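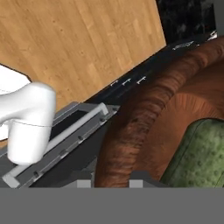
Vista simulada junto à garra: calha cinzenta à esquerda, poltrona de couro castanho à direita, entre as duas uma zona em sombra.

Galeria: planeamento de equipamento para a célula de manipulação em ambiente doméstico

Página de apoio ao processo de aquisição Nolent, fase de simulação. O material reunido aqui serve para fixar requisitos antes do pedido de propostas e para fundamentar as rubricas do orçamento. As notas que acompanham a imagem destinam-se a quem vai preencher o caderno de encargos: são curtas, referem-se ao ponto de vista da garra e remetem para as rubricas pela sua numeração interna.

A simulação não substitui o ensaio de aceitação. Os valores de carga, repetibilidade e consumo ficam a cargo do fornecedor e são verificados em bancada.

Notas à imagem

Garra. Dois dedos curtos, de secção quadrada, com as faces superiores ao mesmo nível e um intervalo livre entre eles. O corpo da garra ocupa toda a largura inferior da vista. Rubrica 2.1: a proposta deve indicar abertura máxima, força de aperto regulável e prazo de fornecimento dos dedos de substituição.

Calha. Perfil em canal, metálico, com paredes laterais elevadas, interior escuro e parafusos na face exterior. Rubrica 2.3: cotar a calha em separado do braço, com fixações incluídas. Não se aceitam propostas em que o conjunto seja apresentado como preço único.

Braço. Elo branco de superfície lisa e brilhante, com linha de junta horizontal, a tapar parte da barra branca alojada na calha. Rubrica 2.2: pedir desenho cotado de cada elo. A oclusão causada pelo próprio braço entra no cálculo do número de câmaras.

Mobiliário. Poltrona de couro com encosto espesso e arredondado e almofada verde capitonada. São superfícies curvas, de textura irregular, e por isso úteis para avaliar a perceção de profundidade. Rubrica 4.1: adquirir peças equivalentes para a sala de ensaio, sem exigência de marca.

Superfície de madeira. Tábuas claras, cor de mel, com juntas e pequenos nós visíveis. Rubrica 4.2: o revestimento da sala deve ter padrão comparável, para manter a correspondência com o modelo.

Fixações brancas. Pequenas marcas em forma de gancho ou grampo ao longo da faixa escura. A função não está definida no modelo. Ficam fora do orçamento até esclarecimento.

Orçamento e prazos

Câmara de pulso: foram pedidas duas cotações, uma à Tikov e outra à Vávra. A da Tikov inclui suporte e cablagem, com o preço unitário de 1373 euros sem IVA. A da Vávra chegou sem cablagem e foi devolvida para correção. A comparação só será feita com o mesmo âmbito de fornecimento.

Prazo de entrega: máximo de 12 semanas a contar da nota de encomenda. As propostas com prazo superior são admitidas, mas perdem pontuação no critério correspondente.

Critério de avaliação: 100 pontos no total, dos quais 55 para a componente técnica. Os restantes dividem-se entre preço, prazo e assistência, segundo a grelha anexa ao caderno de encargos.

Garantia: a contar da aceitação em bancada e não da entrega. Este ponto constava de forma ambígua na versão anterior e foi reescrito.

Licenças de simulação: a licença Pendosow em uso cobre um único posto de trabalho. Um segundo posto implica nova licença, a inscrever na rubrica 5.1. A renovação é anual e vence em setembro, pelo que a despesa deve ser cabimentada antes do verão.

Peças de desgaste: prever dedos, correias e proteções de cabo para o primeiro ano de operação. Nas propostas, estas peças devem aparecer em lista própria, com referência e preço unitário.

Pontos em aberto

Folga entre a calha e o mobiliário: por medir no modelo. A distância mínima condiciona a planta da sala e o tipo de resguardo a especificar na rubrica 3.4.

Alimentação elétrica: falta confirmar se o quadro existente suporta o controlador e o posto de simulação em simultâneo.

Formação: um fornecedor propôs sessões remotas. O caderno de encargos exige formação presencial e mantém-se sem alteração.

Os pedidos de esclarecimento seguem por escrito, com indicação da rubrica, e são recebidos até às 17h00 do último dia útil do prazo.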